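Turetell Community Help
Topics > Automation > Rules and good practice

Written procedure for a tabletop gripper with a wrist camera: what should it cover?

Asked by Tincuța Ilie, 16 May 2022

Our department at Hullness is preparing a written procedure for a small robot arm that handles light household items on a dark tabletop. The arm has a two-finger gripper and a wrist camera. A risk assessment was completed in December and covers pinch points, the stop button and the marked floor area. It says very little about the items themselves or about the condition of the table before a run begins.

I would be grateful for guidance on two matters. First, should the procedure limit what may be left within reach of the arm, including items that are not part of the task? Second, is a separate rule needed for thin or flexible items? Our colleagues at Haworth treat all items alike, and I am not certain that is sufficient.
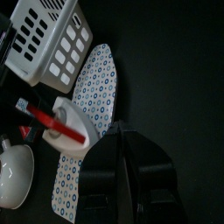
2 answers

Answer by Malcolm Wragg (marked as helpful)

On the first matter, yes. The procedure should name the items permitted on the table, and the operator should check the table against that list before the arm is enabled. At Lenska we use the following wording, which you are welcome to adapt.

1. The operator shall confirm that every item within reach appears on the item list for the task. Baskets, cups and packaging are items for this purpose, whether or not the arm is meant to touch them.

2. Breakable items shall be kept outside the working area unless the task calls for them. Where one must stay, its position shall be noted on the run sheet.

3. Thin or flexible items shall be listed separately. The sheet shall state where the item is to be gripped and how far its free ends may spread once lifted. A sheet held at the middle takes up a good deal of room on both sides of the fingers – the clearance must allow for this.

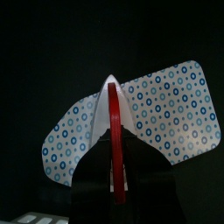

4. No person shall reach into the working area to straighten or free an item while the arm is enabled. The arm shall be stopped first, and the stop confirmed aloud.

5. Any change to the item list shall be signed by the supervisor before the next run.

On dark tables, we also require that black items be recorded by name. They are easily missed on the wrist camera, and a check made on the screen alone is not accepted. The operator must look at the table directly.
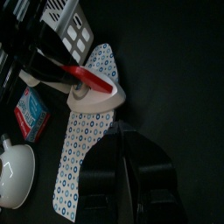

Gripper alongside the patterned piece, with other items within the working area.

I would not copy the Haworth approach without change. It may suit rigid parts of one size, but your table is mixed.

Answer by a former member

Check with your insurer. Ours wanted the list kept for 42 days. Also put the procedure on the wall, not in a drawer.

Comment from Tincuța Ilie

Thank you both. Clauses 3 and 4 will be put forward for our next revision. Does the supervisor at Lenska sign on paper or in the system?

Comment from Malcolm Wragg

On paper, on the back of the run sheet.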